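Chapter 4
Oral Hygiene and the Control of Plaque

Edit Szekeres and Frans Boersma

Plaque is a soft film of bacteria that builds up on the teeth, along the gum line and on dentures. If it is left in place it hardens into tartar, and brushing will not shift it. This chapter deals with the removal of plaque at home. Treatment in the surgery is covered in Chapter 3.

Section 4.1 sets out how plaque forms and where it is most often missed. Section 4.2 compares manual and powered brushes, and Section 4.3 covers cleaning between the teeth.

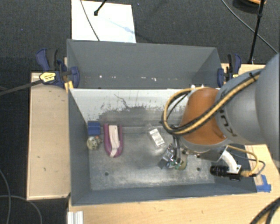

Figure 4.1 Robot arm over a grey bin, with a second bin behind.

The Sundlow method of scoring plaque is used throughout. Each tooth surface is given a score from 0 to 3, and the scores are added and divided by the number of surfaces examined. Crowns are scored in the same way as natural teeth; missing teeth are left out.

Readers should know the names of the tooth surfaces before going on. These are listed on page 64.

Key terms: plaque, tartar, gum line, interdental brush, disclosing tablet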